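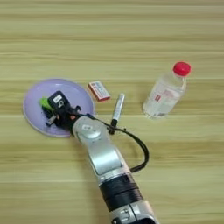
Green item and lavender plate, table A.

Panville tabletop set, small things and plates. README

Last edited 13th September by Afia Yakubu. Read before you unpack anything. Still patchy in places, will tidy.

What's in it

361 episodes. One plate, a few small items, one light wood table with the stripey grain. Items go onto the plate or come off it, depending on the task line. No cooking, no washing up, no cutlery. If you want cutlery you want the Rolton set, different folder, different notes.

The plate

Round, lavender, shallow, raised rim that comes out paler than the middle. Same plate all the way through. We looked at a white one back in March and dropped it, the rim got lost against the table. Labels call it "plate" everywhere. A few early ones said "dish" or "saucer", those have been changed. If you find one I missed tell me. 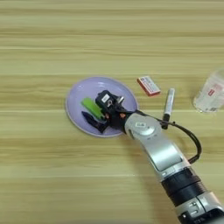

Items get short names by colour first, then a general word. So "green item", "dark blue item". Boring but it stopped the arguments. Ní Chonaill's first pass had three different names for the same thing and the task lines didnt match the episode list. Don't rename them to what you think they are, please. Colour plus "item" is enough for everything on the plate.

Boxes are "small box", plus a colour if there's one to give. No brand names or printed text in the labels even when you can read it.

Task lines

One per episode, plain English, present tense:

pick up the green item from the plate
put the green item on the plate
move the green item to the other side of the plate
leave the small box where it is

The last one only ever comes as a second sentence, never by itself.
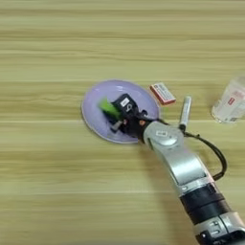 Table stays bare apart from the plate and whatever the layout sheet lists. Things off the plate count as part of the layout even when the task line ignores them, so they're in layout.csv with a rough position (upper right, lower left and so on). Positions are as seen from the head view. No measurements. Zakov wanted centimetres, maybe next version.

Plate usually left of centre. It does drift a bit between episodes, that's on purpose, leave it.

Folders

episodes/ one folder each, numbered
labels/ task lines and item names
layout.csv what is on the table at the start
skipped.txt episodes left out and why
notes_old.txt ignore, keeping it for me

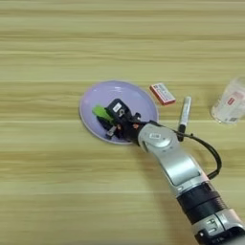

Known problems

Green item is often part hidden when it's being held. Label it as present anyway if you can see any of it. If you can't see it at all, mark "hidden", not "gone". Those two got mixed up in the first batch and 2 episodes are still wrong, both listed at the bottom of skipped.txt.

Some blur at the grab. Kept in. Only dropped an episode when it was blurred start to finish.

Glossy plate, so you get shine on it in places. Not a mark, not a crumb, don't label it.

Total label rows is 441, more than the episode count becuase some episodes have a second sentence and each sentence gets its own row. Has been asked a lot.

To do

- spelling check on labels (colour, grey)
- redo layout.csv header, column names are a mess
- ask Rolton lot if they want the same item names

Changes or corrections to Afia, put "Panville plates" in the subject line or it'll get lost.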